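Hollis district leaves permit rules to the parishes, and the parishes are not agreeing

2021-04-02

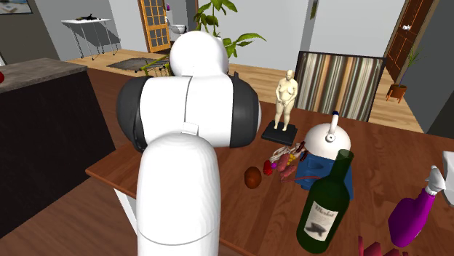

Pranab Pramanik has read the Hollis distancing order more often than most people in the district, and his reading is that it has one operative clause. The clause says that each parish office "shall determine the conditions of entry to premises under its control." The remaining eleven pages, in his view, set out recommendations. Pramanik spent his career drafting bylaws and now advises residents who have been refused entry to public buildings. He talked to me at length across a brown wooden table with a glossy reddish top and a good many objects on it, and kept returning to that clause. "Everything else is 'should' and 'may wish to,'" he said. "A court would read it in an afternoon."

The practical result is a patchwork. Grillgate has opened its library, pool and meeting rooms without a sign-in requirement. Hustadham, which shares a bus route and a high school with Grillgate, requires an entry permit for all three. A resident of one can use the pool in the other only after filling in a two-page form and waiting for an answer by mail.

Pramanik does not think either parish has broken the order. His objection is to the way the district describes it. "The district says in its notices that permits are required. They are required in Hustadham, by Hustadham. The district requires nothing. If you are going to restrict people, put your name on the restriction."

He has filed 2 requests for the legal advice behind the order. The first was refused on grounds of privilege. The second, which asked only for the date of the advice and the name of the office that gave it, was still open when we spoke.

Kirsty Sowerby sits on the Hustadham parish council and voted for the permit. She agreed to answer the same questions by phone. Her account of the order is close to his, which surprised me. "Yes, it was left to us," she said. "We asked the district in writing whether we had to do anything. The reply was that it was a matter for local judgment."

Her parish then used its judgment. The permit costs nothing, lasts until the end of April and can be renewed. By her figures Hustadham has issued 1076 of them and turned down none. I asked what purpose a permit serves if every application is approved.

"It gives us a contact list," Sowerby said. "If there is a case at the pool, we can call people. I would defend that. I would find it harder to defend the wait, and I have said so in the chamber."

The contact list is held by Oltent, the contractor that already runs the parish's parking permits. Pramanik regards this as the weakest part of the arrangement. The parking contract allows records to be kept for 2000 days, and he has found no separate term for the entry permits. Sowerby said the council had been told that the data would be deleted when the scheme ends – she could not say in which document. She has asked the clerk to find it.

On enforcement, the two differ more sharply. The Hustadham notice mentions a fine of up to 700 for entering without a permit. Pramanik says the parish has no power to levy it. "A fine needs a bylaw. A bylaw needs notice, a hearing and a vote. They have a poster." He advises people to comply at the door, ask for the refusal in writing and appeal afterward.

Sowerby says the figure was copied from the general bylaw on misuse of parish property, and that the clerk believes it applies. No fine has been issued. She would support taking the line off the poster until the question has been settled, although she does not expect a majority for that.

Both want the district to rewrite the order. Pramanik wants the clause struck out and any rule put to a district vote. Sowerby wants it kept, with a standard form and a limit on how long records can be held. The district's next session has the order listed for review as item nine, after the road budget.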